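El Idrissi Institute
Learning Pages for Young Readers

When a Robot Learns to Sew: Automation in a Surgery Workshop

Published May 21, 2025
Reading level: ages 9 to 12
Words in the list at the end of this page are explained there.

Sewing is part of a surgeon's job

When a doctor operates on a person, the doctor often has to make a cut. Before the operation is over, the cut must be closed. One common way to close it is with a needle and a special thread. The thread is called a suture, and doctors also use that word for the stitches themselves.

Surgical sewing is a little like sewing a button on a shirt, and a little harder. The needle is usually curved, so that it can go down into the skin or tissue on one side of a cut and come up on the other. The surgeon holds the needle with a tool. Each stitch must be deep enough to hold. It must be pulled firmly, but a stitch that is pulled too tightly can harm the tissue it is supposed to help.

At the El Idrissi Institute, 16 people work in the Marine Workshop. The workshop is named for the blue-green color of its doors. It is a place for practice and study, and no patients are treated there. The people who work in it are teaching a surgical robot to make some stitches by itself.

What is a surgical robot?

Many people think of a robot as a machine with a face and legs. A surgical robot has neither. It has arms, and at the end of each arm is a long, thin instrument. The instrument has a joint near its tip that works like a wrist. Past the wrist are two small jaws that open and close.

Different instruments do different jobs. A needle driver holds the needle and pushes it through. A grasper takes hold of thread or tissue, much as your thumb and finger would.

In many hospitals, surgeons already use robots of this kind. The surgeon sits at a control desk and looks at a picture from a small camera. When the surgeon moves the hand controls, the instruments move too. A large movement of the hand can be turned into a very small movement of the tool. In this way of working, the person makes all the decisions and the robot follows.

What is automation?

Automation means that a machine carries out a job, or a part of a job, without a person guiding every movement. An elevator is automated. You press a button for your floor, and the elevator starts, slows down and stops without your help. Many years ago, a worker called an elevator operator rode inside and controlled it with a lever.

Stitching is much harder to automate than an elevator. An elevator always travels the same path between the same floors. Tissue is soft. It stretches when it is pulled and moves when it is touched. Thread bends and slips and can fall into a different curve every time. A program that repeats exactly the same movements will soon make a mistake, so the robot must use its cameras to find out where things are and change its plan.

The program used in the Marine Workshop is called Flavar. It divides the making of one stitch into 38 small steps. Picking up the needle is one step. Turning the needle so that its point faces the right way is another. After each step, the program checks the camera pictures before it continues.

How a stitch is made

The first task is to hold the needle in the correct place. If the needle driver grips it too near the point, there is not enough needle left to pass through the tissue. If the grip is loose, the needle turns in the jaws.

Next, the point goes in beside the cut. The instrument's wrist rotates, and the needle follows its own curve. When the point appears on the other side, an instrument takes hold of it and draws it out, with the thread coming along behind.

Then the two instruments work together to pull the thread and tie it. To make a knot, one instrument can hold the thread while a loop is wrapped around the jaws of the other. The second instrument then reaches for the loose end and pulls it through the loop. When the knot is secure, the extra thread is cut.

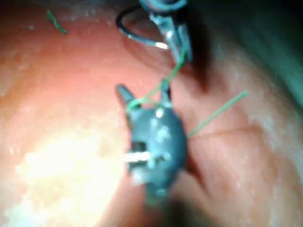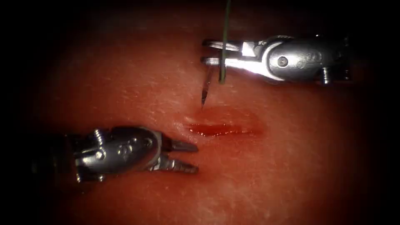
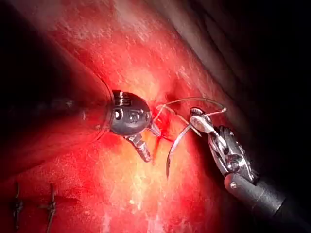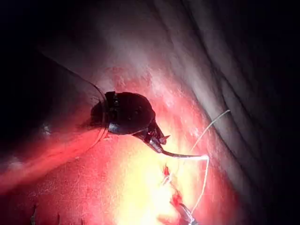

Robotic instruments and suture thread, seen close up.

A skilled surgeon can do all of this while thinking about what comes next in the operation. The robot is slower. In April, the workshop asked Flavar to make a row of 12 stitches on a practice pad. It completed the row, but it stopped twice and waited for a person to move the thread out of the way. The team recorded both stops and studied them the next morning.

How the work has changed for people

Dr. Salma Mahrous is a surgeon and the head of the workshop. Before the project began, she taught students to stitch by standing next to them and showing them how. She still does this every week. She now has a second kind of teaching to do, and it has required her to look at her own work in a new way.

"I have made stitches for many years, and my hands know what to do," Dr. Mahrous explains. "The programmers asked me how I decide when to stop pulling the thread. I needed several days to give them a good answer."

Jacinto Zamudio writes part of the program. When he came to the institute he had never held a surgical needle. All the programmers in the workshop now take a short course in stitching by hand. Mr. Zamudio keeps his first practice pad on a shelf above his desk. The stitches on it are very uneven, and he shows it to visitors who ask why the robot needs so much time to learn.

The job of Radwa Abdel Hamid has changed the most. She is a surgical technician. In the past, she prepared the tools, passed them to the surgeon and cleaned them afterward. She continues to prepare and clean the instruments, but when Flavar is running she is also the robot's supervisor. She watches a screen and keeps one hand close to a red stop button. If the thread begins to tangle, or if the needle seems to be in the wrong position, she presses the button and the arms hold still.

Ms. Abdel Hamid reports that supervising can be more tiring than doing the work. When a person is busy with a task, it is easy to pay attention. When a machine is doing the task well, the mind may wander. For this reason, the workshop has a rule that 2 people share the supervising and change places often during a long practice session.

Some workers were worried at first

It would not be correct to say that everyone was pleased when the project was announced. Lahcen Metwally, who trains the technicians, asked whether fewer of them would be needed in the future. This was a fair question. In some workplaces, automation has ended certain jobs, and the people who did those jobs had to find other work or learn new skills.

The institute answered that no technician would lose a position because of this project, and that the training for the new duties would take place during paid working hours. Mr. Metwally helped to write the training course. He still has a concern, which he has asked us to include on this page. He believes that young technicians and surgeons must continue to learn every skill by hand. A machine can stop at any time, and a person must then be able to take over and finish the stitch.

The institute agrees with him. Students in the workshop learn to stitch by hand first, then with the robot under their own control. They may work with the automated program only after both tests have been passed.

Who is responsible?

If an automated machine makes a mistake, the machine cannot say that it is sorry or explain what it was thinking. People must decide ahead of time who will be responsible. In the Marine Workshop, the surgeon on duty is responsible for the stitches, and the supervisor has the right to stop the robot without asking permission. Mounir Kettani, the safety officer, reads the record of every stop. He does not punish anyone for pressing the button when it was not needed.

Flavar has not been used in an operation on a patient. Before that could happen, it would need many more tests, and people outside the institute would have to check the results.

Words to know

Automation: the use of machines to do a job, or part of a job, without a person guiding each movement.

Grasper: an instrument with jaws for holding thread or tissue.

Incision: a cut made by a surgeon.

Needle driver: an instrument that holds and moves a curved needle.

Supervisor: a person who watches over work and can step in.

Suture: the thread used to close a cut, or a stitch made with that thread.

Tissue: the material that makes up parts of the body, such as skin and muscle.

Something to try

Place a thick sponge on a table and ask an adult for a blunt plastic sewing needle and some yarn. Make one stitch. Then write directions so that another person could make the same stitch without seeing you do it. Give the directions to a friend or a family member, and stay silent while they follow them. Afterward, mark the places where your reader had to stop and guess, and write those steps again.

Teachers may copy this page for classroom use. The next page in the series visits the Pekon laundry building, where carts carry clean sheets to the elevators without a driver.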